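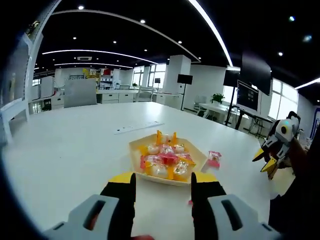
*Página alterada pela última vez em janeiro, às 17h40*

## Doces embrulhados na mesa comum: como evitar o caos?

**Ileana Roman**

Pusemos um tabuleiro hexagonal de doces na mesa branca grande, aqui no espaço de Mokville. Dura uma manhã. À tarde há rebuçados espalhados pelo tampo e ninguém se acusa. Compro sacos de 400 g e já começo a levar isto a peito. Tabuleiro maior? Tampa? Polícia? 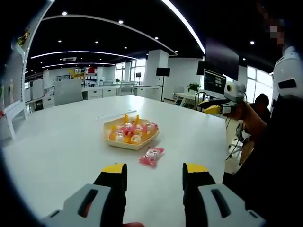
Acrescento que a mesa é de todos, portanto mudá-la de sítio está fora de questão. Já propus e ainda me olham de lado.

**Jonas Lehner**

Tampa não, que fica aberta ao fim de 5 minutos e passa a haver duas coisas fora do lugar. O problema é o monte. Num tabuleiro de bordas baixas, quem quer o doce do fundo escava e os de cima rebolam. Encha até à borda e guarde o resto do saco numa gaveta. Os cor-de-rosa, pela minha experiência, fogem sempre primeiro. 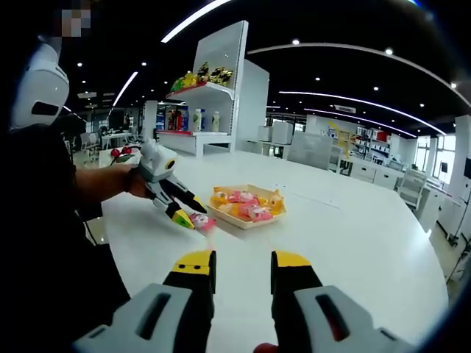
Quem tira um e se arrepende deve devolvê-lo ao tabuleiro, coisa que na minha sala exigiu um cartaz. O cartaz desapareceu. Os doces também.

**Encarnación Barrios**

compra fruta

**Carmela Peñalver**

A fruta rebola mais, Encarnación. Eu uso uma taça funda e reponho 300 g de cada vez, depois do almoço.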